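Drukisside Footpaths and Access Group
Minutes of the ordinary meeting held on 18 February 2022

Present: D. Retamal (chair), representatives of the Pasichnyk and Trerkivel sections, one observer from Gorkix (drainage contractor).

1. Minutes of the previous meeting
Agreed as a correct record, subject to one change at item 6, where "culvert" should read "cross-drain".

2. Matters arising
The replacement fingerpost at Trerkivel has been delivered but not set. The section is to dig the post hole once the ground allows.

3. Surface condition, Pasichnyk path
Survey results were tabled. Of the 112 metres inspected, 91 metres were graded fair or better. The remainder holds standing water and has lost its stone edging on the downhill side. Gorkix advised that the existing ditch is too shallow and should be recut before any new stone is laid. Quotation to be supplied in writing.

4. Stile at the north boundary
The lower step is loose. The landowner has consented to a kissing gate in place of the stile, on condition that the hinge side is kept to the east. Agreed in principle. Cost to be met from the access budget, up to 100 pounds without further reference to the meeting.

5. Work days
Four sessions were proposed before October, two on each section. Agreed. Tools to be collected from the Drukisside store and returned the same day. Members are reminded that sturdy footwear with ankle support must be worn for all digging and stone work, and that trainers will not be accepted.

6. Insurance
Renewal papers received. The chair is to confirm whether hired machinery is covered when driven by a contractor.

7. Any other business
Trerkivel section asked for the path map to be reissued with the diversion shown. D. Retamal to action.

There being no further business, the meeting closed. The next meeting will be called when the drainage quotation has been received.

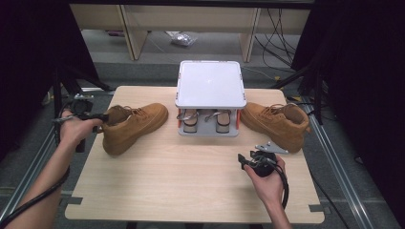

Corrections to these minutes should be sent to the chair in writing before the next meeting.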